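The great table tape-up (and why I've gone off my old plates)

So I've finally done the thing I'd been threatening to do since October, which was to stop moaning about the state of the craft club table and sort out a proper layout. If you've been reading for a while you'll know the big brown one I mean. It came from Todholm, it's a solid old lump, and it swallows anything you put down on it. Scissors, glue lids, whole bags of beads. You set something down, turn round for the kettle and it's wandered off to the other end under somebody's elbow.

My answer was blue tape. Lots of it! I ran strips the long way first and then across, so the whole top is marked off in squares, and now everything has an address. I used a Wolde metre rule for the first few lines and then got cocky and did the rest by eye, which you can probably tell. They're squares if you're feeling generous. It took me 2 evenings, mostly because I peeled up one of the long strips and started again (it had a wobble in it that I could see from the doorway and it was driving me up the wall).

A few of you asked what tape I'd go for. Any low-tack decorating sort will do. Mine was from the bargain bin at Notetti and comes away clean, or at least it did on the strip I had to redo. Press it down with the back of a spoon, particularly where two strips cross, or the top one lifts and catches your sleeve. And wipe the table first. I was lazy about that and there are still a couple of dark smudges I ought to have gone at with a cloth before I began.

Then came the plates. I wanted something shallow to hold small bits, with enough of a rim that they don't skate off, and I ended up with coloured ones in place of the chipped white saucers we'd been using. Lavender and yellow, very springlike. The lavender one sits in its square almost perfectly, which pleased me far more than it should have. There's a little lavender block that goes with it too — same sort of shade, and I do love a match.

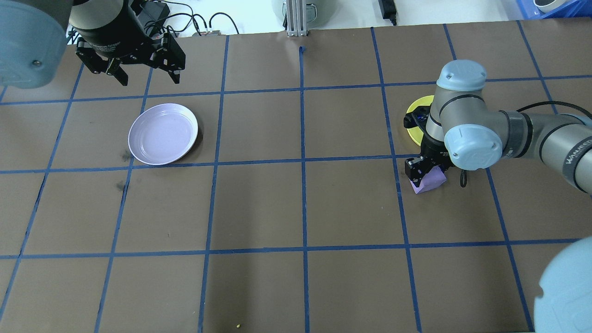

What I'd change next time

Fewer squares, I think. They're fine for a plate or a block but hopeless for anything bigger, and the large paper pads just lie across several of them and ignore the system altogether. I might leave one end of the table plain and see if that helps.

I'd also like more plates. Plitwood had a green I liked, but they only sold it in boxes of 30 and I haven't the cupboard space. If anyone fancies splitting a box with me, leave a comment. I'm popping back at the end of the month for more tape anyway.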